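Tri de briques orange et de piles usagées chez Udix

À Nendlow, l'atelier Udix a repris en août le tri des jouets de construction donnés par les familles. Les lots arrivent mélangés, et il n'est pas rare que des piles s'y trouvent.
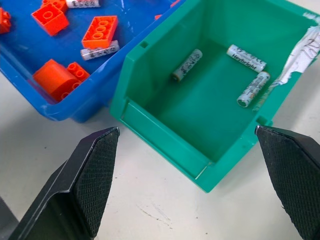
Où déposer les piles trouvées dans un jouet ?
À l'accueil de l'atelier, dans le bac prévu à cet effet, jusqu'à 18 heures.

L'atelier a reçu environ 400 briques orange, à répartir par taille avant la remise en rayon. Le tri se fait par petites quantités, dans un plateau bleu peu profond.
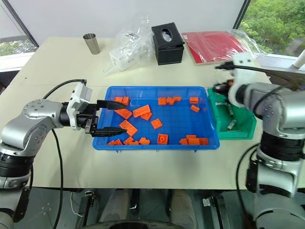 Briques orange dans le plateau bleu, à côté d'un bac vert.

Les pièces emboîtées sont séparées ensuite, à la main. « On garde les plaques à part, elles partent vite », indique Cornel Mocanu, responsable du stock. 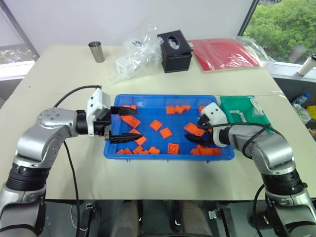 Le plateau et ses briques de différentes tailles.

Les lots complets seront vendus à la boutique de la rue Skinner — trois euros le sachet, six pour la grande boîte. Les pièces abîmées iront au recyclage.

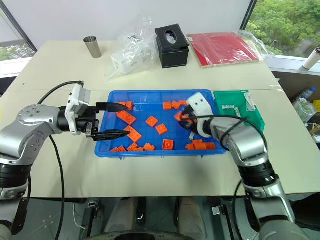 Par Fergus Cruickshank — Nendlow

Les dons restent ouverts jusqu'à la fin du mois. L'atelier demande de retirer les piles des jouets avant le dépôt et de ne pas scotcher les sachets.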